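15/02/2021, Riviere open day

Noémie Huet's student team calls its project Lirura and says it will sort returned parts. I stayed two hours. The leaflet claims 600 trial picks and leaves out how many failed. I asked Yannick Guillot, who coaches them, and got "most were fine."

Shelves, a bin, two arms, a lot of waiting. 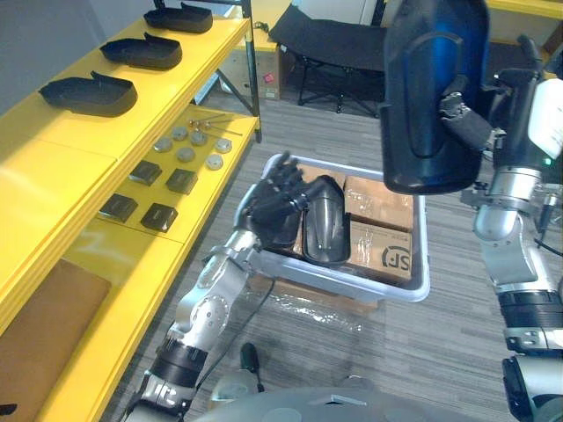 They want it ready by July. I'd want to see the failure log first, and a run with no student standing next to the stop button.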